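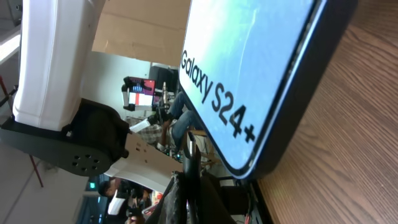 Should you teach a robot by grabbing its arm, or by driving it from across the room?

By remote, most of the time, as long as the person driving sees only what the robot sees. That's my opinion and I've held it for a while now, though I came at it from the other side and I still have a soft spot for the grabbing.

Hand guiding is lovely, let me say that first. You put the arm in its floppy mode, take hold of it near the wrist, and walk it through the job like you're showing a kid how to hold a pencil. You feel everything! You feel the moment a plug seats, you feel when you've pushed a little too hard, and a new person can do a decent demonstration in their first hour. When I started at Cendetti that was all we did, and I'd have argued with anyone who wanted to take it away from me.

Then I trained on it. We had 2906 demonstrations of small tabletop jobs, a good chunk of them guided by hand, and the arm that learned from them was weirdly confident and weirdly bad. It would go right to where a cable ought to be and close on air. I spent most of February watching replays (not a glamorous month) and what I finally noticed was how much I'd been cheating. I'd lean over and look behind the thing. I'd feel the connector through the arm and correct for it without thinking. None of that was in the recording. The robot got my movements with the reasons stripped out, and then we blamed the robot.

Phones are a great example, and if you want to humble a room full of engineers, give them a phone and a charging cable. The phone is thin, it's slick, the screen throws light all over the place, and the cable has its own ideas about where it wants to lie. With your own two hands you never have to think about any of it. Through a wrist camera you suddenly have to think about all of it, and you have to decide things early: which way am I coming in, what am I going to touch first, do I even know where the cable goes after it leaves my view?

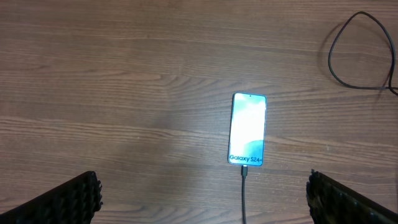
And that deciding is exactly what I want in the data. When Vinh Võ drives our arm on the Erel controller, he slows down before he gets to the phone, backs up to get a better look, then commits. If you guided the arm by hand you'd skip the backing up, because why would you need it? Your head is free to move. But the robot does need it, and if no demonstration ever includes a second look, I don't see how it's supposed to come up with one.

Now, the complaints, and they're fair. Remote control is slower. It's tiring too; I'm useless after 26 tries in a row, and Vinh isn't much better, whatever he tells you. You lose the sense of touch unless you've paid for a fancy setup, and plugging something in without touch is like threading a needle in oven mitts. People new to it also make ugly, jerky recordings for days. We tossed over 80 of mine when I switched, and I didn't put up a fight.

I've heard the answer to all this is to do both, and sure, for some jobs. At Khúc they guide by hand for anything with real force in it, wiping or pressing or tightening, and I think they're right. What bugs me is when people mix the two into one pile and don't write down which is which. They're different kinds of evidence. One says what a person would do with a person's eyes. The other says what a person would do stuck behind the robot's, and those two people make different choices about something as simple as picking up a phone.

The other thing I'd change, if anybody let me, is the cheering for speed. We had a clock on the wall at the Ider bench for a few weeks and the demonstrations got faster and much worse. Folks stopped looking. They learned where the phone usually was and went there. I took the clock down and moved the phone between tries, and the recordings got slower and I liked them better.

So if you're setting up a bench this year and you've only got time for one method, get a remote setup, turn the driver's chair away from the table, and put the wrist view on the screen. Let them grumble. Give it three days before you decide you hate it, and write down every time somebody turns around to peek. I'd love to see that list, because mine is pretty long.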